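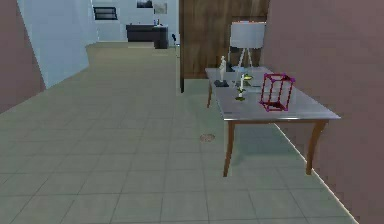

Comment left on the Hurkolex board overnight: are we sure this is a planner fault at all? Looks to me like the depth input was stale and the planner did what it was told.

7 Aug 2025

Fair question, so I checked that first. Depth timestamps are fine in the log. The stop fault comes up at step 2170 of a 3000-step run, same as yesterday. The arm goes for the candle and the planned path runs straight through the red wireframe. The collision checker reports nothing until contact, then Sasto throws the joint limit error and the run hangs instead of stopping.

So two problems:
- the wireframe is mostly empty space, and the voxel filter drops the thin bars
- the stop command doesn't clear the motion queue

The second one worries me more. After the stop there were still 466 waypoints queued. On hardware that would be a moving arm after someone hit stop.

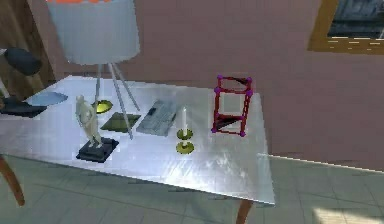
2 min read

Tried a smaller voxel size. The bars come back but the planner gets very slow, almost unusable. Tried swapping in a plain box collision shape for the wireframe. Path goes around it now, candle grasp still reachable. Keeping that for the time being. Figurine and keyboard meshes left as they were.

Queue bug: reran 4 times with a forced stop. Waypoints left over every time. Pyo clears its own buffer, but the bridge to Sasto keeps a copy and sends it on when the link comes back. Turned off resend in the bridge config. Have not rerun the forced stops with it off.

Also went over to the door to see if the filter has the same trouble there.
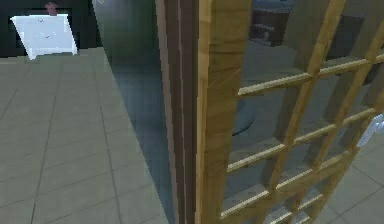
Glass-paned door, tiled floor on both sides.

The wide wood parts survive the filter, the narrow bars between the panes come and go. Glass is treated as free space. Base motion is locked until that is fixed.

To do: forced stops with resend off, then ask Pemanitz whether their bridge build has the same default. No hardware runs on this branch before that.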